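Gedo tabletop set: README

Read this before you trust the labels.

Gedo is a small collection of household objects on a white table, put together at Dronholm. The folder has 247 stills. The intake sheet calls it "varied tabletop clutter." I have my doubts about "varied."

Objects on the list: cup, plate, lemon, water bottle, computer mouse. The table is white and the floor is gray carpet tile.

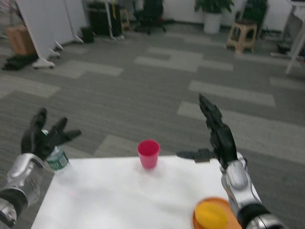

Color names are a mess. Anežka Matoušek labeled the cup pink, Joni Honkanen labeled it red, and the merged file keeps both. The plate is orange in one column and terracotta in the other. Pick one and stick with it. I would not use this set to test color naming at all.

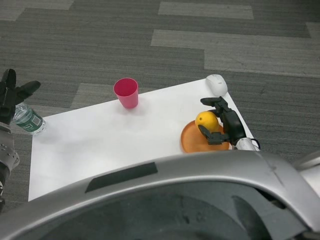
"Fruit" and "lemon" are both in use for the same thing. The mouse is filed under "office," which makes sense until you search for tabletop items and it doesn't come up.

Bottle pose is given as standing or lying. There is no third value, so a leaning bottle gets whatever the labeler felt like that day.

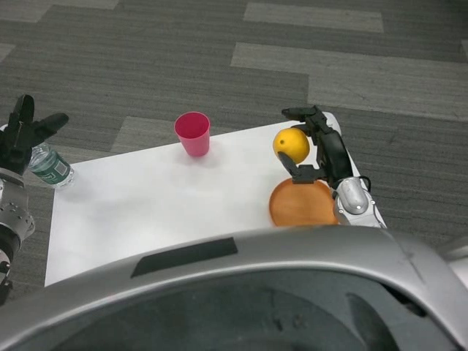
Known problems
- The Tultness export drops the pose column. Use the October file.
- 13 stills have no labels.
- "Clutter" oversells it. Check a sample of 100 yourself before quoting the intake sheet.

Version 2, 27th May. Corrections go to Joni.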